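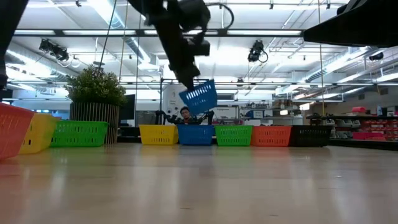 Before the small parts are sorted, the baskets must get their places, and this section explains how to do it with the Maleo table set. Please read all steps one time before you begin. The row at the back of the table is the home row: yellow, blue, green, orange-red and black, side by side, with no space between them. You can keep this order or choose another, but write it down on the Clotis order card, so the next person uses the same one.

### 4.2 Setting the home row

1. Clear the tabletop and wipe it with a dry cloth.
2. Take one basket of each color. Look through the slots for small parts left from the last job.
3. Put the first basket at the left end of the row, with its long side in the same direction as you want for the others.
4. Add the other baskets one by one. Push each one gently until it touches its neighbor.
5. Check the line from the left end of the table. If one basket stands out, correct it now.

**Note:** Parts smaller than the slots can fall through. For these, put a Melletti paper liner on the bottom first.

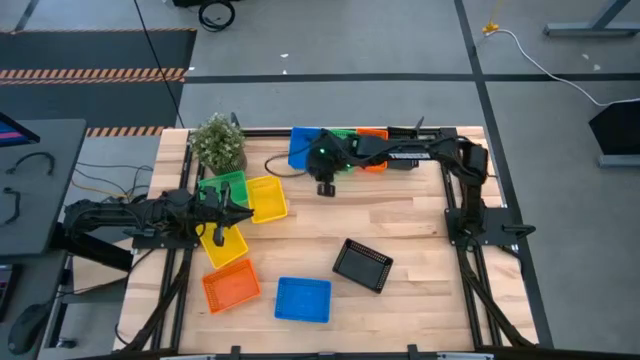 *Text: Svend Lund. Checked by Tomás Nogueira, June.*

### 4.3 Returning the loose baskets

When the baskets are spread over the table, begin with the ones nearest to the front edge.

1. Turn the basket until it is straight with the table.
2. Lift it by the rim. Do not pull it over the wood, because grit under the basket makes scratches.
3. Place it behind or inside the basket of the same color.

**Caution:** Do not press baskets together by force. If they do not go in easily, one of them is turned the wrong way. 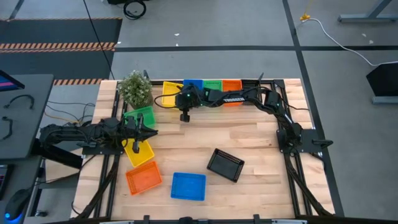

4. Continue with the next color until only the home row is left. Spare baskets can stay nested in the row, or you can store them on the Egilsson shelf, maximum 2 in one stack.
5. Put the order card back in its holder.

For replacement baskets, use order number 1832. Liners come in packs of 100 and have order number 1273.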